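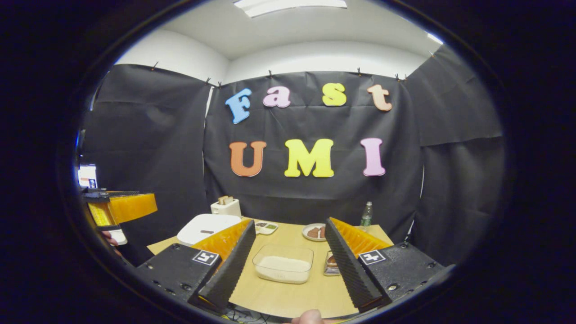
Tuesday, 9.40 am

Linside sleep module, pilot notebook

Really good start to the day! The overnight export from Nam came through clean for the first time, all 1348 diary entries, no doubled rows and no missing time zones. Whatever the Plornus people changed in the sync on their end, I hope they leave it alone now.

Quick tally before I forget. We have 84 people enrolled, 81 finished the baseline questionnaire and 77 have opened week two. I was expecting a much bigger drop after the first week (the Firkevmont trial lost a lot of people right there), so I'm pretty chuffed. Still to check: whether "opened" means they read past the first screen. I think the log fires on load. Ask the Nam developers.

Free-text answers are the best part. People are writing whole paragraphs in the worry-time exercise, where we'd allowed for a line or two. One person filled the box and carried on in the next day's diary. The limit needs to go up, and the box should grow as you type — right now it scrolls inside itself on a phone and you lose sight of your own first sentence.

Changes for the next build:
Reminder goes out at 7 pm, not 9 pm. Several people said they were already in bed.
Reword the bedtime restriction page. "Sleep window" confused people, and two of them took it to be about an open window. Try "your hours in bed".
Audio for the relaxation exercise is too quiet on older phones.
Guide messages: keep them short and keep the first name in the greeting.

Tried the new week three draft on myself last night. The breathing section drags, but the bit on weekend lie-ins is lovely, and I'd happily put it earlier in the program.

2.15 pm — Nam got back to me. It does fire on load, so the 77 is a ceiling for now. They can add a second event at the end of page one and it should be in before the September group starts. Rerun the tally then and put both columns side by side.

Ethics amendment for the reminder time: form is half done, on the shared drive under Linside.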